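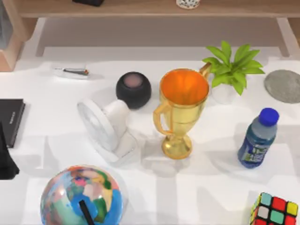
Lurkon Returns and Repairs, Medrano site

It has been a busy spring on the sorting floor, and we are very happy to say that the two new arms on the returns line are now doing a full share of the work. They arrived in May after a long stretch of rehearsal on the computer, where the team at Zolomix set them loose on one rendered tabletop after another. If you have walked past the screen by the canteen door you will have seen the sort of thing: a desk fan tipped on its back, a gold trophy cup with its handle up against a pot plant, a water bottle, a globe, all the odds and ends that really do come back to us in the post.

The arms went through 3779 of these practice tables before they were let near a real parcel, and plenty of us stopped on the way to lunch to cheer on a favourite (the trophy, with those two curved handles, has quite a following!). What they do on the line is fairly simple to explain. A returned box is opened by one of us, the contents go on the table, and the arms move each thing to the right tray for cleaning, repair or resale. Small, flat or slippery items are still passed to a person, and so is anything with a leaf on it.

The change people mention most is in their shoulders. On the old line each of us reached across the belt all day long, and the late shift in particular used to go home feeling it. Now the reaching is mostly done by the arms, and the time goes on opening, checking and deciding, with a good deal more sitting down. The shift has also been split so that you spend no more than 60 minutes at the table before swapping to the bench, which was asked for by the packers and agreed before anything was switched on.

It hasn't all been smooth. The arms are slower than a practised pair of hands on a mixed box, the noise when they both set off together takes some getting used to, and several of us miss chatting across the belt. The stools have been moved closer together to help with that. No jobs have gone from the line, and 247 hours of paid training have been set aside for anyone who would like to learn to run the Cutitz control desk. Names go on the sheet outside the shift office, and the first sessions start at 2 pm, straight after the early shift hands over.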